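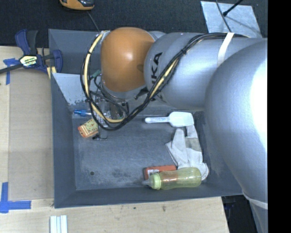 Issue 2, page 45

PRE-ACCEPTANCE SAFETY CHECKLIST: PENULEX BIN-PICKING KIT
Site: Janevski, bench cell
Supplier: Curov
Inspector: Mirjana Jurić
Reviewed for purchasing: Blažena Šindelář

Scope. The kit is under review for a one-year lease. It comprises the gripper, its controller, the tray and the supplier's picking software, fitted to a KUKA arm. Items are marked Pass, Comment or Hold. A Hold must be cleared before the lease is signed.

1. Tray secured to work surface
Comment. A bar clamp holds the tray wall to the table edge at one corner. The supplier is to state in writing how the remaining sides are fixed for unattended running.

2. Tray condition
Comment. The floor is scuffed and stained. There is a small hole in it, which should be explained or closed. The loose panel leaning in the corner is to be fastened or removed.

3. Cable routing on arm
Hold. Cables are strapped along the arm and held in places with white tape. Tape is not accepted as a permanent fixing. Curov has offered a sleeve and clips; the part number has not been received.

4. Gripper enclosure
Hold. Wiring and small circuit components are exposed at the gripper. A cover is required before staff other than the supplier's engineer work within reach.

5. Finger clearance to tray floor
Pass. Travel limit confirmed from the controller settings.

6. Emergency stop
Pass. Tested 2 times from the operator position and once from the door. The arm halted on each press.

7. Test objects
Comment. The mixed set includes a scoop, a cloth, a baby bottle and a small toy. The cloth is smudged and should be replaced. Add a list of approved objects to the manual. Glass and filled containers are excluded.

8. Work surface and floor
Comment. Loose plastic strips on the table in front of the tray are to be stored elsewhere. Keep the floor beyond the table clear of tools and paper.

9. Operating log
Pass. The supplier's log shows 475 cycles for June. Entries are legible and initialed.

10. Training
Hold. The course outline runs to almost 45 minutes and does not cover recovery after a jammed pick. Irkthorpe has asked for the same addition at its own site.

Result: not yet accepted. Reinspection of items 3, 4 and 10 on receipt of parts and the revised course outline.

Contact: Equipment Safety Office, Janevski | Copyright Janevski | Back to top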